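Keeping a two-arm card cell in order: an interview with the technician at Fledthorpe

7/27/20

The two-arm cell at the Fledthorpe workshop has been in the care of the same technician since it was bolted down in May. Asked what the job mostly consists of, the technician gives a short answer. "Cables and zero points. The software people change something every few days, but the mechanical side comes down to those two."

Both arms are carried on a single aluminium rail along the front of the table. The technician checks the base mounts at the start of each shift, before power goes on. "You put a hand on each base and try to rock it. If there is any play, you stop and find the bolt. I mark every bolt head with a paint line, so a turned one shows up at once."

The cables take longer. On this cell they run outside the shells, with enough slack for the wrists to turn. Too little slack and the connector takes the load; too much and the loop catches on whatever is standing on the table. The technician sets the slack with the arm at full reach, then folds it back slowly by hand and watches where the loop goes. "It wants to lie over the top of the wrist. If it drops in front of the fingers, I move the clip back 80 millimetres and try again."

The clips came from Bristeo, as did the spare cables. One cable has been changed so far, after 202 hours of running, when the left wrist began to drop out at one end of its travel. The fault was a broken strand close to the plug. "It tested fine lying on the bench. You had to bend it to see it."

Cards were chosen as the test load by the project team, who call the whole programme Oltalano. From the maintenance side, the technician regards them as a fair check on alignment. A thick block will hide an error between the two arms that a thin card will not, as the card bows or twists when the grippers disagree. 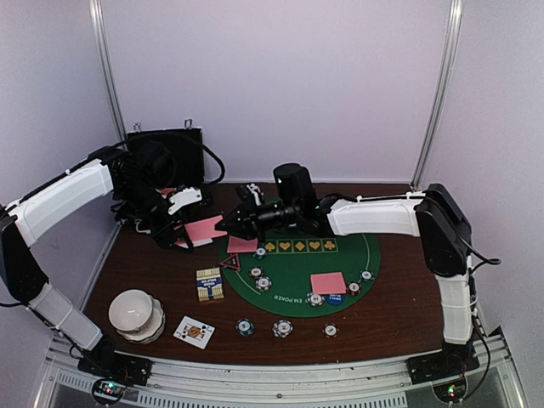
Both grippers at a pink card, left of the poker mat.

The procedure for zeroing is written on a sheet by the emergency stop. Each arm is brought to its rest position and its joints are read; the two are then driven to a shared point over the table and the gap is measured with a feeler gauge. The check is repeated at 56 points in all after any repair, and at a handful of them otherwise. "The full set is dull work, but I have skipped it once and paid for it. We had a day of bent cards and went looking in the wrong place."

Finger wear is the other regular item. The technician wipes the gripping faces with alcohol every 100 cycles and looks at the edges under a lamp. Worn faces are replaced in pairs on the same arm – never singly, as the grip then closes off centre.

On the matter of who should be allowed to adjust the cell, the technician is firm. Operators may clear the table, wipe the fingers and restart after a stop. Anything that needs a hex key goes in the log first. The log is a paper one, with a column for the joint, a column for what was found and a wide one for what was done.

The next planned job is a new set of clips for the right elbow, where the cable loops out past the joint. "It has not given trouble yet. I would still like it held in closer, and the parts are already in the drawer."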